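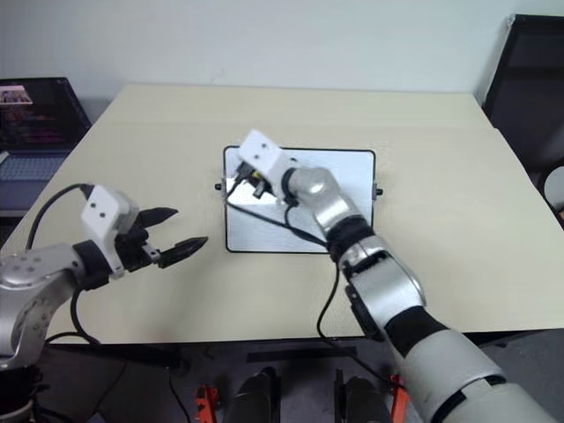 図2 机上に水平に置いた筆記板

3.2 筆記板の置き方と消し跡の評価

小型の筆記板は、壁に掛けて使う大型の白板とは異なり、机に寝かせて使われる時間が長い。寝かせた板では、書き手の視線が板面に対して斜めに入るため、薄い消し跡が正面から見たときより目立つことがある。本研究では、この条件での消し跡の見え方を調べるため、板を机の上に水平に置く配置を基本とした。図2の板は角が丸く、細い黒の縁取りをもち、左右の縁に黒い小さなつまみが一つずつ出ている。板面の大部分は白いが、下半分には淡い灰色のむらが認められる。以下では、このように面状に広がるむらを「面状の曇り」と呼び、線として読み取れる「線状の残り」と区別する。机の天板は明るいベージュで、白い板面との境は黒い縁によって見分けやすい。

評価の対象としたのは、共用の作業室で使われていた筆記板200枚である。各板について、机上に水平に置いた状態と、机に対して垂直に立てた状態の両方で板面を観察した。照明は天井灯のみとし、窓のある部屋では遮光幕を下ろした。観察者と板の中心との距離は両条件でそろえた。観察者は7名で、いずれも板の使用歴を知らされていない。判定は「なし」「線状の残り」「面状の曇り」「両方」の四区分とし、一枚の観察時間には上限を設けなかった。ただし、観察の途中で頭の位置を大きく変えることは認めなかった。光の反射を避けて見直すと、区分が変わる例が予備観察で多かったためである。予備観察は2月に行い、その結果は本集計に含めていない。

判定が観察者の間で割れた板は31枚であった。これらの板では、曇りの境界がはっきりせず、板の地の色との区別が難しいという記述が多い。とくに縁に近い部分では、黒い縁との明暗の差によって板面が実際より白く見え、曇りが見落とされやすいとの指摘があった。そこで縁に沿った帯状の部分は判定から外し、板の中央部だけで区分を決めることとした。左右のつまみの周囲も同じ扱いとした。つまみは指で触れる機会が多く、筆記の消し跡と手の汚れとを目視で分けることができない。

面状の曇りは、水平に置いた条件でより多く報告された。Meng Peiyuによる先行の観察でも同じ傾向が述べられているが、そこでは立てた板のみを斜めから見ており、本研究の配置とは直接比べられない。また、曇りの位置についても注意が要る。板の下半分は書き手の手前にあたることが多く、袖や手首が触れやすいと考えられる。ただし、上下の向きが定まらない板もあるため、位置だけから原因を推定することは避けた。清掃液による拭き取りの前後で曇りがどう変わるかは、3.3節で扱う。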